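Furniture Care and Room Setup
Unit 4: Wooden Surfaces and Their Fittings

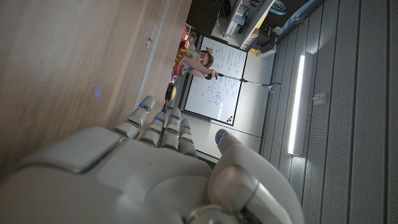 Asnakech Seyoum asked last term whether a finely grained finish needs different care from a coarse one, and whether the edge strip should be wiped along with the panel or left alone. Both points come up in this unit.

1. Light brown wood finishes
A light finish shows dust less than a dark one but shows water rings more. Wipe with the grain, using a cloth that has been wrung out hard. Glossy or satin surfaces pick up reflections from small lights, and this is a handy way to find smears: look across the panel at a low angle and move your head slowly.

2. Edge strips
Wipe the strip last, with a fresh part of the cloth. Dirt collects where the strip meets the panel. Do not pick at a strip that has started to lift. Write it on the repair sheet with the room number.

3. Metal fittings along a seam
Hinges and screw plates are checked by hand in February. Keep cleaner off the metal. If a screw turns freely, stop there and report it - tightening it further can strip the hole. The Mudedholm workshop logged 58 loose fittings last year, and 21 of them were in cabinets used every day.

4. Picking things up without bending
A long grabber tool is fine for paper, cloths and light packaging. Keep the jaws away from finished wood when you reach past a cabinet. Glass and anything heavy should be picked up by hand, with gloves.

For next class
Read the Tichý booklet up to page 11. Choose one cabinet or table at home and write half a page on its finish, edges and fittings. Note any marks you find and how you would treat them. Sheets go in the tray outside room 933.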